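Evaluating the Hullon Starter Gripper Kit for Floor Pickup
Project report, Group 9
Mi-kyung Yoo, Do-yoon Han, Ewan Te Moana
Advisor: Dong-geon Ham

1. Why this kit

Our original plan was to build a gripper. By August our original plan was a drawer of stripped screws, so we asked to review a commercial one instead. The Hullon kit costs 258 dollars with two fingers, a wrist camera mount and a manual that refers to a Figure 7 it does not contain. The Bradier equivalent is 700, and our department laughed.

2. Setup

Vilico, the reseller, promises "first grasp in an hour." Ours took an afternoon, part of it spent with the left finger on the right side. Once that was sorted, calibration was painless and the software did not crash until we opened the settings.

3. Floor test

We wanted small things in slippery packaging, the sort of job the brochure avoids. A toothbrush in its clear wrapper became our standard target, with other plastic-wrapped items left near it as distractors and something soft and blue off to the side.
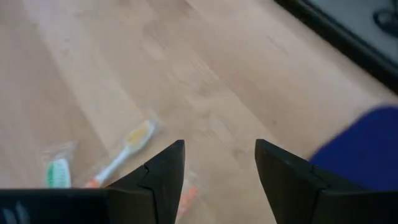
4 min read

The fingers open wide enough for anything toothbrush-sized, and from the wrist you get a good look at the floor between them. You get a worse look at whatever sits behind a fingertip, as with the small orange item here. Do-yoon wrote to support about this and was advised to move the camera.

We ran 74 attempts. The usual failure was pinching the wrapper and leaving the toothbrush behind, which Ewan argued should count as half a success. It was not counted.

4. Verdict

Good value if you have patience and a spare set of screws. The fingertips need a grippier surface, and we would pay extra for Figure 7. Next term's group inherits the kit, along with our settings file, which they should not open.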